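Exposed brick interior walls

An exposed brick wall is an indoor wall whose brickwork has been left bare, or bared again after years under plaster. It is a familiar sight in old workshops, bakeries and mills that have been given a new working life, and many people grow very fond of it – the colour is warm, the surface is never quite the same from one yard to the next, and it asks for rather little once it has been properly cleaned.

Appearance

Older bricks were seldom all one shade. Orange, reddish-brown and greyish pieces may sit side by side in the same course, with pale mortar between them, and a chalky bloom on the face of some is a common sign of age. Small holes are often met with too, and opinions differ on whether to fill them. Uliana Kuzmenko, in her handbook Pylypenko, is gently in favour of leaving them be, and gives 3 pages to the question.

In workrooms the brick is usually paired with smooth white walls and ceilings, which bring back some of the light that the darker surface takes away. The place where the two meet needs a good deal of patience, above all where the line is curved, and a narrow white trim makes a clean edge of it. Cabinets and work tables can then be set out much as in any other room, and a red cabinet stands very happily against red brick.
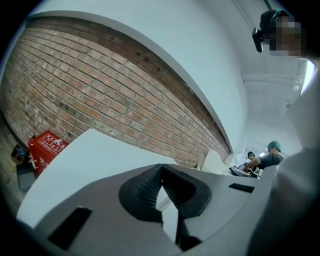
Cleaning and care

Bare brick sheds a little dust, so the usual advice is to go over it with a soft brush and then a vacuum cleaner, working from the top down. Water should be used sparingly, as old mortar drinks it up and may take days to dry. Where crumbs of mortar keep falling, the joints can be raked out and filled afresh with a lime mix – a slow job, but a pleasant one for a quiet week in August.

Some owners finish with a clear breathable sealer, tried first on a small patch low down near the floor.

See also

Lime mortar
Repointing
Whitewash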